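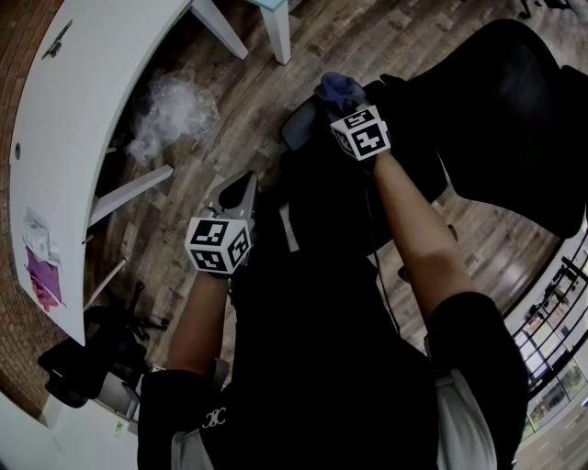
The upper floor at Nokeck: white curved desk, mesh chair, blue cloth, bubble wrap still at large.

Home Rooms Galleries Notes Contact

The upstairs, more or less sorted: a gallery

Words and pictures by Adom Gyamfi
2024-05-14
Reading time: 4 minutes

Flavow has had the upper floor at Nokeck since last July, and in that time the furniture has mostly been left where the delivery people ran out of breath. We finally put aside an afternoon to deal with it. The plan was to wipe everything, shift the desks so that people could get past one another without apologising, and find out what was in the boxes. Two of those things happened.

I took pictures as we went. They are in the order I like them, which has very little to do with the order of the day.

Sign up to the Nokeck building newsletter. One email a month, unsubscribe whenever you like.

The curved desk

The white desk at the top of the page is everyone's favourite and the least useful thing we own. The rounded edge is lovely to look at and means that no other desk will ever sit flush against it. We have tried it against the wall, against the other desks and, for one bad week, in the middle of the room like a reception counter. The black hook near the top is a good idea that I'd have put on all of them. Bags go on it, and headphones, and once a bunch of bananas that stayed longer than was decent. There's a small round hole in the surface too, and any pen you put down near it goes looking for it.

The pink thing hanging over the edge has been claimed by three people and collected by none of them.

The chairs

Black mesh backs, wheels, grey arms on some of them. They came from Surnemach in two lots, and the second lot is a finger's width taller, so a person who sits in the wrong one spends the morning feeling either important or about nine years old. Mesh is a devil to clean. A cloth skates over the top and leaves the fluff where it was. What works is a soft brush first, top to bottom, then the cloth, then a bit of a thump on the back of the seat with the window open. Do the arms last, as they're the grubbiest part and you'll want to bin the cloth afterwards.

The wheels I'd rather not talk about. One had enough hair round the axle to knit with.

Bubble wrap, a study

It came round the second lot of chairs and it has lived on the floor ever since. Everybody agrees it is too good to throw away. It's been stepped on, popped, rolled up, and put in the cupboard, from which it returned. I moved it twice on the day itself. Its present address is under the desk, by the legs, and I have asked for that to be minuted.

The brick wall

We were told it was original, then told by somebody else that it was put up to look original, and I've decided to enjoy it either way. It sheds. Anything pushed close to it gets a fine red dust along the back, so we've agreed to keep the desks a hand's width off. You can hang nothing on it without a drill and a signed form, and the form lives in an office downstairs that shuts at four.

The floor

Brown planks, wood to look at, and far more forgiving than the carpet tiles we had at the old place. Sweep along the boards, never across them, or the crumbs line up in the joins and wait. We found a long pale scrape near the stairs and held a short inquiry. The person who'd said "don't lift it, it'll slide" was not available for comment.

The railing and the view

The best bit of the room by a distance. The black railing curves round the open side and you look down over it to the lower level and the big windows, with all that green outside. It's where people go when they say they're just going to take a call. It is also a perfect shelf for nothing whatever, being too thin to hold a mug, as one of us established. The new house rule is that nothing with wheels gets parked against it and nothing with a handle gets balanced on it.

I had wanted the long desks turned to face this way. Outvoted. The argument against was that nobody would do any work, and I didn't have much to say to that.

Box 7

Every other box got a sensible label. Box 7 just says "7". In it were a kettle lead, a set of Christmas lights, the instructions for a printer we gave away, and 123 plastic cable clips in a sandwich bag with the number written on it in biro. I didn't count them. Someone clearly had, and that worries me more. We've kept the bag.

The small white packet

Turned up on the curved desk and was passed round with great suspicion. Spare feet for a table, according to the person who opened it. Which table is still being looked into, as none of them wobbles and none of them will admit to it.

Lunch, such as it was

From Nutsugah on the corner, eaten standing up, because all the seats were at the other end of the room being brushed. The plantain went first. If you're ordering for a group there, get twice the pepper sauce and tell them it's for upstairs, or they leave it with the people on the ground floor, who have no conscience in these matters.

How it ended

Desks straight, legs lined up, cables mostly off the floor. The gap between the chairs and the railing is now wide enough for a grown adult holding a tray. I paced it out and then sent somebody wider to check. The whole business cost us 100 pounds in brushes, cloths and lunch, and the lunch was the greater part of it.

Still to do: the cupboard, the second shelf, and whatever is making that smell by the stairs. If the pink thing is yours, it's on the desk. It'll be there on Thursday week too, I expect, or at least until somebody wants the space for bananas.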